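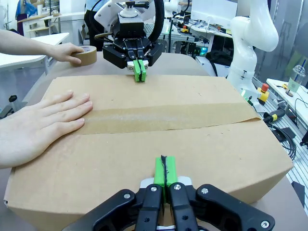
11 de agosto de 2025 – prueba del kit Hodach, cuaderno de banco

Segunda tanda con el kit de dos brazos y ya puedo decir que me gusta, ¡y mucho! En febrero probamos el de Mornis y tardamos media mañana solo en calibrar; con este, Theresia Aigner lo tenía moviéndose en 49 minutos, cables incluidos (y eso que el manual viene con las páginas de la red cambiadas de orden).

Lo mejor, las yemas verdes. Son blandas, agarran el cartón sin marcarlo y se cambian con cuatro vueltas de destornillador. Llevamos 246 ciclos de abrir y cerrar con el mismo juego y el desgaste es mínimo.

Hoy toca cajas cerradas con cinta marrón:

- apoyar los dedos sobre la tapa, junto a la cinta, y leer la fuerza: bien, repetible
- empujar desde el frontal con la pinza cerrada: bien a velocidad baja, al 80 % la caja gira
- despegar la punta de la cinta: todavía no, resbala

La cámara de muñeca se lleva regular con el brillo de la cinta. Chong propone bajar la exposición; yo probaría antes con luz lateral.

Pendiente: preguntar a Hodach el precio de las yemas sueltas (el presupuesto trae 5 juegos y no aclara nada más) y si el soporte sirve para los brazos de Rarnercombe. Theresia quiere repetir mañana con cajas más pequeñas – yo también.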